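Serving standards for shared dining rooms - Bowls and ladles at the soup station

dsemple_presten
Posted in May, 22 replies

Members are asked to comment on the proposed layout for the soup station. The present guidance at Presten House permits one serving bowl and one guest bowl on the counter at a time. The ladle is to remain in the serving bowl, with its handle pointing toward the guest bowl.
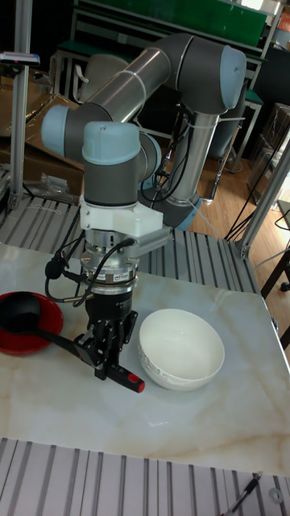
Red serving bowl, black ladle and white guest bowl on the marble-patterned top.

Comments on the choice of bowls are also welcome.
Davina Semple

Nirnov26
Thank you for posting this. I must disagree on the serving bowl. A shallow bowl does not support a long ladle well, and our dining room replaced all of its shallow ones last year. I have no objection to the white bowl, which is suitably deep.

bollisum_hall
We have used shallow serving bowls for five years without complaint. Residents find it easier to see how much is left. I would, however, request a ladle rest - the handle should not lie over the counter between servings.

Nirnov26
A ladle rest would meet part of my concern. The depth remains an issue for thin soups.

dsemple_presten
Both points are noted. The revised draft will include a ladle rest and will limit shallow bowls to stews and thick soups. Please send further comments by 5 p.m.

Prosser_K
Does the draft apply to breakfast service as well? We serve oatmeal from the same counter.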